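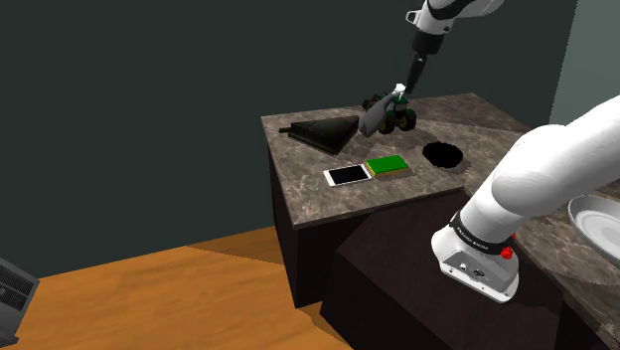
Simulated kitchen task in Verow 3: an arm holds a toy tractor over a marble countertop. Render: Skineo

PRANDVILLE, April 18, 2021 - Skineo has released version 3 of Verow, its planning and simulation software for robot arms. The release adds a new grasp planner, a rewritten collision checker and a library of 421 household scenes for testing control code before it is run on hardware.

Earlier versions planned the grasp and the arm path separately. Verow 3 solves both in one pass and rejects any grasp that leaves the arm without a clear path to the place target. On Skineo's internal test set, median planning time fell by 68 percent compared with the previous release.

"Most of our failed runs came from the carry, after a good grasp," said Maj-Britt Ljungberg, head of planning at Skineo. "A held object changes the shape of the arm. The checker now treats it that way from the moment the fingers close."

Objects in the scene library have editable mass, friction and collision meshes. Users can import their own meshes and swap them into any scene. Logs are written in the same format for simulated and physical runs, and can be replayed step by step.

Scene files from Verow 2 must be converted with the supplied command-line tool. Custom gripper models need to be exported again. Support for Verow 2 ends in October.

Verow 3 is available now to current license holders at no added cost.

Press contact: Nima Kiani, Skineo, Prandville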